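Opening up an old desktop: tips from my back room

April 2019

I've had a soft spot for old office desktops ever since I bought my first one from a clearance sale in Sellham. They're heavy, they're plain, they take up half the table, and they are lovely to work on! If you've got one humming away under a desk and you've never had the side off, have a go. You don't need to be clever with computers. You need a free afternoon, a decent light and somewhere to put the screws.

Before you start

Shut it down properly, pull the mains lead out of the back, then hold the power button in for 5 seconds or so. Take out everything else too (monitor, mouse, that USB thing you forgot you had). I stick a bit of masking tape on any lead I'm not sure of and write on it where it came from.

For static, I touch a bare metal part of the case before I reach in, and again whenever I've wandered off to make tea. A wrist strap is better if you have one. No woolly jumpers, though I forget this every December.

Lay it flat

Please don't try to work on a tower while it's standing up. Put it on its side with the open side facing the ceiling, so that everything you want is below your hands and a dropped screw stays where you can fish it out. Mine goes on a bench with aluminium slats, and I do like it, but small screws can find the grooves, so keep a saucer or a jam jar lid nearby.

Then just look for a minute before touching anything. The big green board is the motherboard, and on a Dell you may well find the name printed on it. The large grey metal box is the power supply. Leave that one shut, always, even with the plug out – it can hold a charge for a good while and there's nothing in there for you or me.

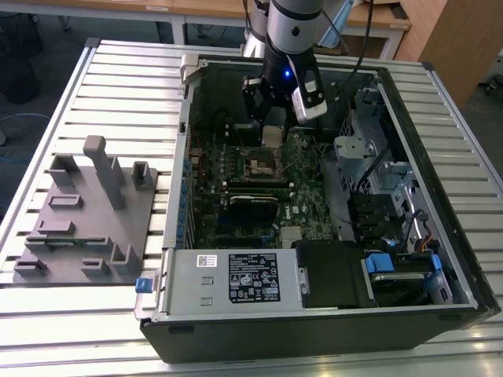 Follow the blue bits

My friend Kuldeep Bisht put me on to this one years ago and I've passed it on to everybody since. On a lot of office machines the parts you're meant to handle are picked out in a colour, and on this sort it's blue. Drive handles, latches, little release tabs, all blue. If it's blue, try it gently before you go hunting for a screwdriver. If it isn't and it won't budge, stop and look for the catch.

Hard drives are the nicest surprise. They often sit in a carrier with a clip at each side, so once the two cables are off you squeeze and slide. Pull cables by the plug and never by the wire. I've snapped one doing it the lazy way and felt daft for a week.

Getting the dust out

Take it outside if you can, or at least open a window. I use a soft paintbrush (a clean one, kept only for this) and short puffs from a can of air, holding the can upright. Hold any fan still with a fingertip while you puff at it. Go between the fins of the heatsinks, because that's where the fluff packs down like felt, and then along the holes in the drive cage.

Don't use the household vacuum on the board. I know, I know, it's right there in the cupboard. Emilian Bucur did it to a Gulmont tower he'd been given and hasn't heard a beep out of it since.

If there's a graphics card in the middle, I'd leave it in place the first time and brush around it. Should it need to come out, there's usually a catch at the back of the case and another at the end of the slot, and both have to be let go before it lifts.
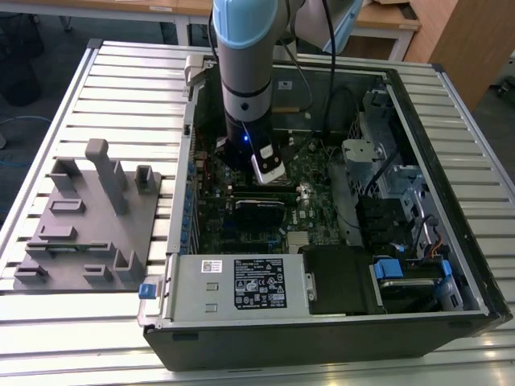 Putting it back together

Take a photo on your phone before you unplug a single thing, and another halfway through. I've got around 400 of these on mine and I still look at them! Tuck any loose wires away from the fans, give each plug a last little push, and run your eye over the saucer for leftovers.

I start it up once before screwing the side down for good. Panel on, plug in, listen. If it's silent or it beeps at you, unplug it again and check the memory sticks first, as they need a firmer press than feels polite. Mine is nearly always the left-hand end not clicked home.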